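April 9, 2024. Notebook, head-camera wiping set, treadmill task
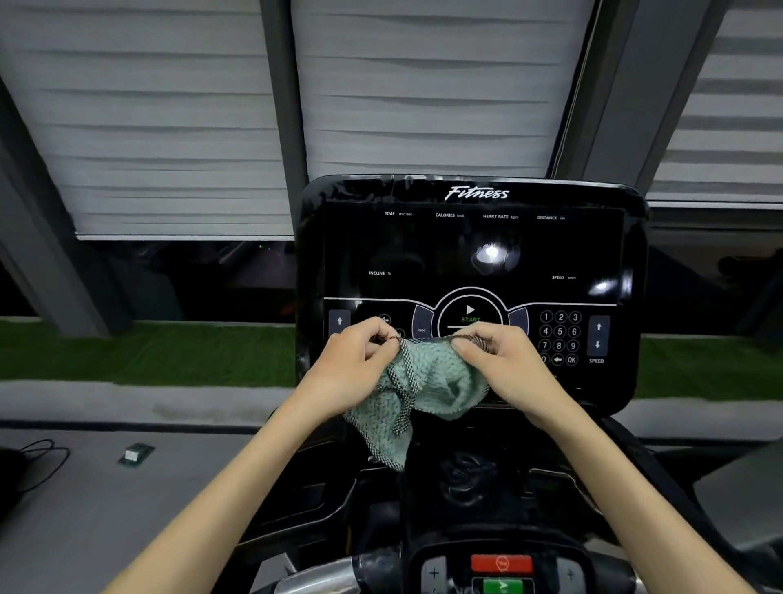
Second round of labelling on the towel clips. Annapurna Gounder and I each marked contact start and contact end on the same 640 clips without seeing each other's marks. We agree well on start. End is poor, mostly where the cloth stays bunched on the console and the hands slow down before lifting.

Rule from now on: contact ends at the first image where both hands have let go of the cloth or the cloth is clear of the surface. Slowing down doesn't count. Old marks stay in the Grekitz folder under v1, don't overwrite them.

Trained the Bucur policy on v1 marks overnight, 3000 steps. Loss flat after 2000. On the arm it presses fine but lets go early, same fault as the labels. Would like to see if the new rule alone fixes it, so no other changes to the run.

Glare on the unlit display still upsets the surface mask. Teodor Pană wants to mask by console outline instead. Try on 2 clips first.

To do: relabel ends, rerun at 2000 steps, ask Teodor for the outline script.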